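# About us, and about the afternoon the arm didn't stop

Hello! I'm Rohani, and I started Lornum with Lorne Lavoie after we'd both spent years fixing other people's machines. We teach robots to do laundry. Hanging it up, mostly, and taking it down again (folding is Syahrul's department and he's welcome to it). We're a small outfit in Gevenitz, and we work in a room with a telly and a marble floor, as we reckon a robot that can only cope with a laboratory isn't much good to anyone with a pile of washing.

Most 'about us' pages tell you how well everything is going. I'd like to tell you about a fault, as it changed how we work more than any of the good days did.

It was in September. Our controller, which we call Tivo, was pulling a T-shirt off its hanger when the collar caught on the hook. One arm felt the snag and slowed down. The other one never got the message and kept pulling! The rail went over, the hanger snapped, and Hina Naqvi, who was standing far too close, got a bruise on her wrist. She was fine, and back the next morning, but it shook us all up. She should never have been within reach, and that was down to me — I'd let us get casual about it.

We stopped everything for nine days. The log for that run had 3,234 lines and Hina read every single one of them. She found that the stop signal between the two arms could be held up if a camera message got in first. A daft little queueing mistake, and it had been there since spring.

Black T-shirts are still our standard test, and the coloured hangers are the ordinary plastic sort.
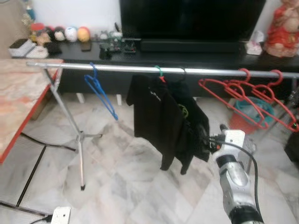
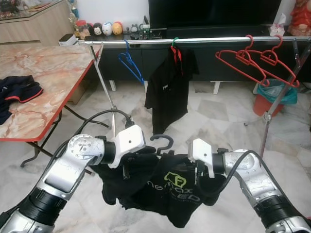
Saodah Sumampouw wrote to us after we first put this story up, asking why we hadn't simply fitted a big red button. Fair point, and we did have one, but it was on the far side of the room. We now have three, and whoever is running the session keeps one in their hand.

The other changes are dull but I'm rather proud of them. Each arm now watches its own pulling force and stops by itself, whatever the other one is up to. If either loses contact with its partner, both hold still. Anyone can call a halt without having to explain why, visitors included.

We still get snags, by the way. Collars are a nuisance and polo shirts are worse. When one catches now, the arms stop, somebody sighs, and we write it up in the fault diary, which you can read if you ask us for it. Syahrul Santoso looks after that, so put his name on your message and he'll send you the latest pages.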